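Textiles for the Home, Unit 4
Bed linen: fibre, weave and care
Handout prepared by Gyula Bíró

Read this before the practical. Bring your fabric samples and a magnifier.

Fibre
Cotton is the usual choice for sheets. It takes up moisture well and stands frequent washing. Linen is stronger but creases easily. Polyester is often blended with cotton so that the sheet dries faster and needs less ironing.

Weave
Plain weave goes one over, one under. Percale is a close plain weave with a matt, crisp feel. Sateen floats the yarn over several threads, so it is smoother and has a slight sheen, but it snags more easily.

Thread count
This is the number of threads, warp and weft together, in one square inch. Percale normally starts at roughly 200. Figures of 600 and above are often reached by counting each strand of a plied yarn separately, so compare them with care.

Colour
Pale and muted shades show less fading than dark ones. Wash dark sheets inside out and dry them out of strong sun.

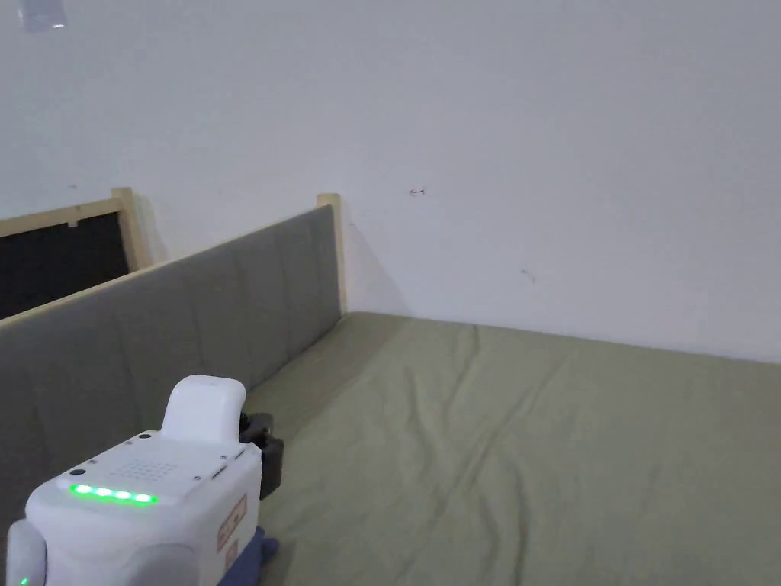 Fit
Measure the depth of the mattress as well as its length and width. Allow for shrinkage in untreated cotton, mostly in the first few washes.

For the practical
Work in groups of 2. Label each sample with its fibre and weave, then complete the table on the back of this sheet.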